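Teaching by Hand at Aladach: Questions We Get a Lot

What do you mean by "showing" a robot a task?
You do the job yourself, slowly, while the system records how the tool moves and what its camera sees. We have two ways of doing it. One is a hand-held gripper that you squeeze and carry around like a pair of big tongs. The other is remote control, where you sit at the Poden desk and steer the arm from there. Both are great fun once you get the feel of them!

Do I need to know how to program?
No. Some of our best demonstrators came to us from sewing, baking and stage lighting. Patience and steady hands count for a lot more. Tala Yammine runs the first session for every newcomer and will have you recording before lunch.

Which tasks are you working on now?
Mostly fabric. Sayegh is our name for the set of table-top tasks with soft things: picking up, laying flat, folding, moving from one spot to another. Cloth never sits the same way twice, and that makes it a wonderful thing to teach with (and a maddening one, some mornings).

Can I touch the cloth while I'm recording?
Yes, if the task sheet says so. In some Sayegh tasks one hand works the gripper and the other steadies the material. Keep your finger low and flat on the table, and try to hold it there until the gripper has let go. Quick little pokes and tugs are hard to learn from. 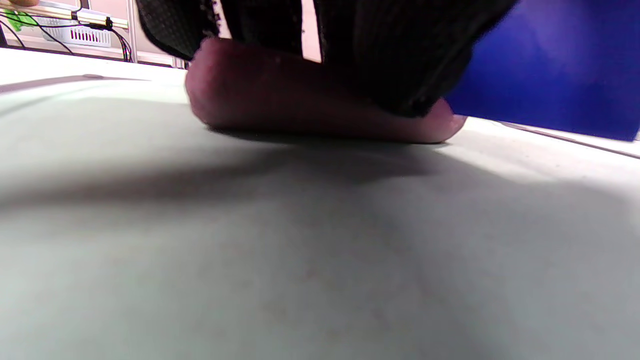 How many demonstrations does one task take?
We ask for 50 good ones per task before we train anything, and for fiddly fabric we go up to 70. That sounds like a lot, but each one is short and you soon find a rhythm – most people put music on.

What counts as a good one?
Smooth, unhurried and finished. Start with the gripper open and away from the cloth. Go in, do the job, back out. If you hesitate for a second, keep going. If you drop the piece, pick it up again and carry on, then mark the take as "recovered". We love those takes! A robot that has seen a fumble put right has something to go on when it fumbles too.

Should I put the cloth in the same place each time?
Please don't. Shift it, turn it, bunch it up a bit. Change which side you come in from as well.

Is remote control harder than the hand-held gripper?
It feels stranger at first. There's a slight delay, and judging depth takes practice. Give it 2 sessions before you decide.

Where and when can I try it?
Open sessions are at the Brirkstead workshop and start at 4 in the afternoon. There are none in December. Wear short or snug sleeves, and leave rings and bracelets at home.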